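About us

Hello, and thanks for clicking on the page that most people skip!

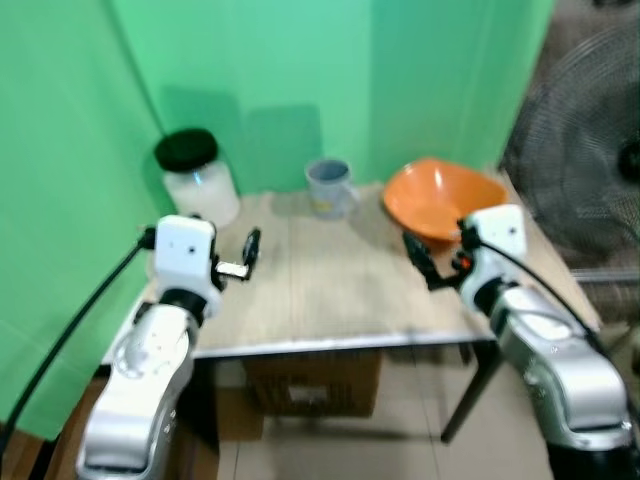
I'm Capucine, and I run Dradton, a small language school above a bicycle shop. We teach French to grown-ups, mostly in the evenings, mostly to people who did a bit at school and then let it go (or who swear they were hopeless at it, which I never believe). I started with one class of four people in my own front room. We now have 14 groups, two proper classrooms and a kettle that takes forever.

I grew up near Lyon and came over to work for a year as a teaching assistant. That was a long time ago. I taught in secondary schools for a good while and I liked it, but the bit I loved best was the parents' evening class, where people turned up tired from work and still wanted to know why "on" can mean so many different things. When the school dropped the class, the parents asked if I'd carry on without it. So I did, and I roped in Jérémie Barbier, who was teaching in the room next door and was easily talked round.

Jérémie looks after beginners. He is much more patient than I am, and he'll happily spend a whole lesson on ordering lunch if that's what the group needs. Hugo Millet takes the middle levels and our Saturday-style long sessions, where you get a whole morning of talking with a break for coffee. Évan Ferrand does pronunciation — if you've been saying "rue" and "roue" the same way for years, he's your man. And Issa Geagea answers the phone, sorts out the bookings and runs the film club, where the subtitles are in French and the chat afterwards is in whatever you can manage.

How we teach

We talk a lot. You'll be speaking within the first few minutes of your first class, even if it's only your name and where you live. We do teach grammar, and I'm quite fond of it, but we bring it in when you've bumped into the problem yourself and want to know the answer. There's a bit of homework each week, usually something to listen to, and you won't be told off if you haven't done it.

Groups have 9 people at most. I've tried bigger ones and the quiet people stay quiet, so I'd sooner open another group than squeeze two more chairs in. Classes last an hour and a half and start at either half past five or quarter past seven. If you miss one, tell Issa and you can usually sit in on another group at the same level that week.

We don't do exams ourselves. If you need a certificate for work or for a move abroad, Hugo gives one-to-one lessons to get you ready, and he's very thorough about the written papers.

The trip

Every July a group of us goes to Besson for a week. We stay in an old farmhouse with a long table outside, go to the market, get lost on walks and cook for each other. The rule is French until after dinner, and it does get broken, but less each year! There's space for around 15, and people who've been before tend to book early, so do ask in the winter if you fancy it. You don't have to be good. One of our beginners went after a single term and came home having argued with a cheese seller about change.

Other bits and pieces

Zimon is our lending shelf, named after the cat in the first book anyone donated. It's in the corridor and you can borrow whatever you like. Crime novels go fastest. Please bring them back, especially the second volume of anything.

Dratance is what we call our distance classes, for people who've moved away or can't manage the stairs (there are a lot of stairs, and I'm sorry to say there's no lift). Same teachers, same levels, slightly smaller groups.

If you don't know what level you are, don't worry about it. Ring up and have a ten-minute chat with one of us, half in English and half in French, and we'll find you a group. You can come along to a first class free and decide afterwards. The door is the blue one to the left of the bike shop, and the bell does work, you just have to press it quite hard.

À bientôt,
Capucine Vidal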